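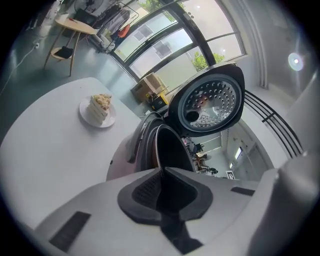

Urna Open Day Set - README

Last edited in April. Please read at least the Known Problems part before you write to us, as it answers most of what people write to us about.

What this is

A small collection of kitchen-task recordings made with hand-held grippers during the open day at the Urna workshop. Visitors were invited to pick up a gripper and do something ordinary with it, such as opening a rice cooker, closing a rice cooker, or moving a plate from one place to another. They were told it would be easy. Most of them believed us until they tried it.

The set has 800 clips in 7 folders, one folder per task. The camera rides on the gripper, so you see what the hand sees, very close and very bent at the edges.

How the day went

Doors opened at 10 in the morning. The plan was a short talk, then a demonstration by someone from our side, then turns for the public. The talk ran long. The demonstration ran short, as the person giving it closed the lid on the gripper in front of the whole first row. After that the visitors relaxed a good deal, and the afternoon clips are better for it.

We ran 3 stations. Each had a host who reset the objects between turns and said "a bit slower" at regular intervals. Children turned out to need less coaching than engineers. Engineers liked to ask about the finger pads first, and then about the finger pads again.

What's in a clip

- wide-angle video from the gripper camera
- finger opening, one value per video frame
- gripper pose, worked out afterward from the video
- a task label, typed by the station host, sometimes in a hurry
- an outcome label: done, partly done, gave up

There is no sound. We recorded sound on the first test and it was mostly people laughing, plus one long private conversation about parking.

Folders

lid_open
lid_close
plate_move
plate_turn
cup_hand_over
spoon_in_cup
free_play

free_play is the one everybody downloads first. It holds whatever visitors did once the host looked away. Labels in there are best treated as opinions.

Tools

The loader is called Nureo and lives in the tools folder. It reads a clip, lines up the video with the finger values and hands both back. Pose fitting was done with Teleck, version 2, with the default settings. We tried other settings for a week and went back to the default ones, sadder.

Known problems

- Shiny metal confuses the pose fitting. Clips that end with the camera looking straight into a polished lid may drift toward the end. If the path goes through the floor, that is drift.
- Some clips start late. The host pressed record when the visitor was already halfway there.
- Left-handed visitors are under-represented, and the ones we had were polite about it.
- The label "partly done" was read in different ways at different stations. One host used it for a lid that was open but not fully open. Another used it as encouragement.
- People and rooms show up in the background of many clips. Faces have been blurred. If you find one we missed, send the clip name and we will pull it the same day.

What it's good for

Testing whether your model copes with first-timers. Most sets are made by people who have done the same motion until it is smooth. Ours has wobble, second thoughts and a lot of near misses - if you want clean motion, use the Ansari set instead, which was recorded by patient people in a quiet room.

It's too small to train anything large from scratch. Somebody will try anyway, and we would like to hear how it went.

License and contact

Free for research and teaching. Ask before using it in a product. Questions go to the address in the contact file, and bug reports should include the clip name, the folder and what you expected to happen.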